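4.2 Gripper comparison in the door suite

We next ask how much of the gap between the two end effectors comes from finger shape and how much from the arm carrying it. The bench trials in 4.1 can't separate these, as each gripper was only ever run on its own arm. So everything in this section is simulation, same controller, same gains, gripper models swapped on one mount.

Two grippers. The Algate is a slim two-finger tool with a long reach past the wrist. The Howells is wider, with padded fingers and a shorter throat. Both were modeled from the makers' drawings, contact pads simplified to boxes. Masses were matched to our own weighings and not to the data sheets.

Scenes come from the Mollamell set, which we picked mainly for its clutter. Doors sit close to other large objects, and the arm often has to come at the lever from low down. Lever handles only - knobs and pull bars were left out here and are covered in the appendix. Each gripper got 252 trials, split evenly over the start poses. A trial ends when the lever is turned past the latch angle or at 90 seconds, whichever is first. Object poses are reset between trials, and the random seed is shared so both grippers see the same layouts.

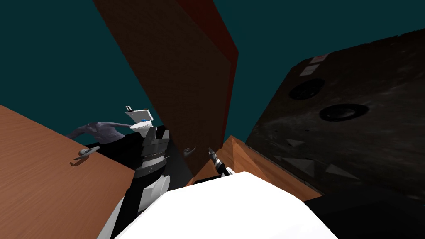
Figure 8. A cluttered layout from the door suite: two silver lever handles at left, white two-armed robot at bottom center, large gray box at right.

Layouts like the one in Figure 8 are where the two grippers part ways. In open layouts the difference is small and we wouldn't make anything of it. With a bulky object to one side the planner has fewer elbow poses to pick from, and the wider Howells palm tends to touch the door face before the fingers are around the lever. Once that happens the force limit trips and the arm backs off. It then retries from nearly the same pose and trips again. The Algate mostly gets in. Its failures are of another kind: the tip reaches the lever, closes on the curved end and slides off during the turn.

We tried lowering the closing speed for the Algate. Helped with slip, cost time, and a few trials that had been clean then ran into the limit. Raising pad friction in the model removes almost all the slips but we don't think the value needed is realistic for the stock pads, so those runs are not in the table.

Controller choice matters less then expected. We ran the Wiston impedance controller against plain position control, on both grippers. Impedance control lets the Howells ride along the door face for a short distance insted of tripping at first touch, and some of those contacts end in a good grasp. For the Algate no clear change. Gains were tuned once on 11 held-out layouts and then frozen.

Two limits to note. First, levers are rigid in the model, with a single hinge and a linear spring, so play in a worn handle is missing. Second, the planner is given the true handle pose. No camera error at all. The slim tool depends more on hitting the right spot on the lever, so we expect it to lose more than the wide one when pose comes from vision. Section 4.3 takes this up, using the wrist camera noise model fitted by Rhodri Rees.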